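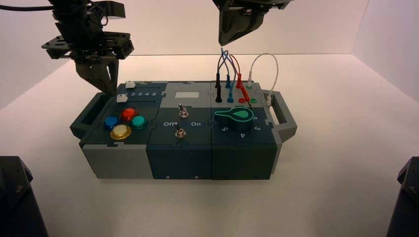

Home | Shop Log | Grants | Build Nights | Contact

Two-Arm Bench Build: Progress Report to the Trerura Small Projects Fund
Posted in August by the bench crew, Fivdale Shared Workshop

You asked for a report at the halfway mark, in plain language, with the money in it. We have done our best on all three counts, though the halfway mark moved a little while we were walking toward it.

Where we are

Both arms are up and both of them move when asked. The left one has been reliable since we replaced its shoulder bracket. The right one has opinions. It will go to any point you give it and then settle a hair lower, like someone easing into a bath, so every position we teach it has to be taught slightly too high. We have a fix in mind and it involves a stiffer plate, which is on order from Hegde and has been for long enough that we've stopped refreshing the page.

The practice board is the part we are happiest with. It puts push buttons, sliders, toggle switches, a dial and a patch of plugs and sockets within reach of both grippers, and the sections lock together like a jigsaw puzzle, so a section we wreck can come out without taking its neighbors along. We have tested this feature more than we planned to.

The white walls at the back and side of the bench were a late addition. Before them, the vision software took a strong interest in the coat hooks.

What works

Buttons are solved, as far as we're concerned. In our last long session the left arm made 221 presses and missed 23, and most of the misses were on yellow. Under our lamp the yellow cap washes out to something closer to cream, and the software loses heart. A different bulb is cheaper than different software, so we're starting with the bulb.

The sliders are good in one direction. Pushing toward five goes smoothly. Coming back toward one, the fingers tend to ride up over the knob and wave at it from the other side. We cut a recess into the inner face of each finger to give the knob somewhere to sit, and that helped enough that we printed the second pair the same way.

What doesn't

Toggle switches, mostly. The arm can flip one, but it comes in with the confidence of a person slamming a car door, and one switch has already been retired with honors. Slowing the last part of the move helps. It also makes the whole thing dull to watch, which we mention only because you have asked about visitor nights.

Plugs are harder still. A stiff lead behaves itself. A floppy one swings away just as the fingers close, and the arm then carefully grips nothing and delivers it to the socket. We wrote in the proposal that both arms would be moving cables between matching colors by this point. We would like to withdraw that sentence. 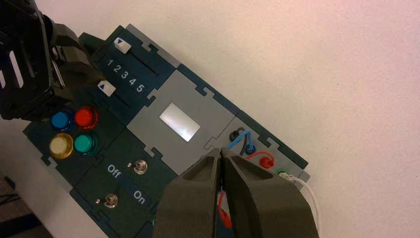
Money

The grant was $2,000. The largest share went to motors, and the next largest to bolts, brackets and plates. The Karix controller came in under what we'd set aside and the difference went straight into filament, because the first three finger designs were bad. We have 36 dollars left that isn't promised to anything, and a drawer of spare toggles, which we now consider a wise investment.

We aren't asking for more at this stage. We are asking whether the wiring tools can be counted against the grant, as they were bought for this build but are plainly going to be used by everyone in the shop until they disappear.

Next

New bulb first. Then the stiffer plate, if it exists. After that we'll give the cables the rest of the season, starting with one arm and one color, and leave the dial for evenings when we need cheering up. The wiring diagram is out of date and we know it.

Comments (3)

solderfumes: Had the same sag on mine. Check the set screw in the elbow before you blame the plate. Took me a month to look.

benchrat: Are you putting the finger files up anywhere? I'd try the recessed ones on my drawer-opening rig.

Fivdale bench crew: Files go up once we find which folder has the good version. Set screw was loose. Thanks, we're a bit embarrassed.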